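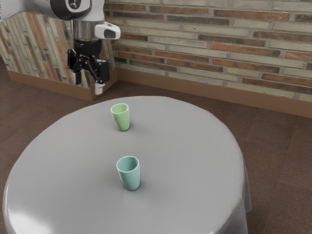 Mostum, January
by Birsen Kaplan

Second evening with the trial license of the Jansen simulator. I still have 9 days before I must tell Zoltonitz if we buy it, and I want to write down what I think while it is fresh.

Today I worked with the cup scene from the Mulari package. Two cups on a round table with a gray cloth, the green one farther back and the blue one nearer to me, and the arm waiting with open fingers. I spent too long looking at the brick wall. The cloth is also very good, it even has small wrinkles near the rim. But I am not buying a wall or a cloth, I must remember this.

The setup took me the whole morning. The manual has 137 pages and the part on gripper settings is on page 58, after the chapter on lights. I do not understand this order. When I finally found it, the change was easy - one file, then restart.

In the afternoon I ran the task "put the blue cup into the green cup" many times. The arm moved calmly and did not shake like in the old program. Twice it pushed the green cup away, and I think the fault was in my numbers. I moved the start position a little higher and then it was better. I will try again tomorrow with the cups closer together.

The price is what worries me. 1,000 per seat for one year, and support is extra. For two seats I could maybe convince them. For more, no.

I wrote to Mulari to ask if we can load our own cups and our own table. No answer yet. Without this I would say no.

My eyes are tired. Tea, then bed.

Comments (3)

pelle_k: We have used it since last year. You can load your own objects, but keep the meshes simple or it gets slow.

Birsen Kaplan: Thank you, this helps me a lot - do you also change the friction by hand?

oona: Page 58, yes! I put a bookmark there too.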